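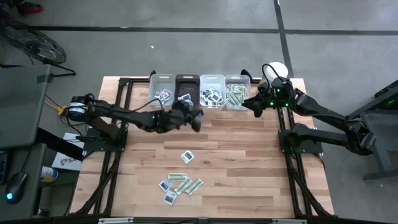 Packet sorting: where we are

Quick one this month, everybody's on the Tralano deadline.

The packet table is up and running. Four bins along the back, packets loose on the wood, two arms. Operator drives both arms by remote, picks a packet, drops it with its own kind, repeat. Striped ones go with the striped ones. Sounds dull. Is dull. But we're at 2763 saved demos as of Saturday and the Cireo people only asked for 2000, so thank you to everyone who took a shift.

Things we've learned, no particular order:

Slow down on the approach. Fast reaches look great and train badly. The Fonseca run had 400 demos that were mostly one quick swoop and the policy copied the swoop and missed the packet.

Stripes lying side by side are the hard case. Pick the top one or the outside one, don't dig. If you have to nudge one loose first, fine, leave the nudge in. We want it.

Fumbles stay in too, as long as you recover. Drop it and can't get it back = bin the take and start over.

Park the arm your not using. Folded, off to its side, gripper clear of the packets. Two people last week let the idle arm drift across while they worked the other one and we lost the whole afternoons worth.

Mix up the start. Scatter the packets differently every time, near edge, middle, one off by itself, whatever. If every take begins the same way the robot learns the table and not the job.

Next up: same task, bins in a different order. Gadside wants to see if it still works when the striped bin isn't at the right hand end. So do we. Sign-up sheet is on the door, mornings filling fast, evenings wide open. New drivers get a half hour of practice before anything is saved, so come a bit early.

More next issue, hopefully with a first score.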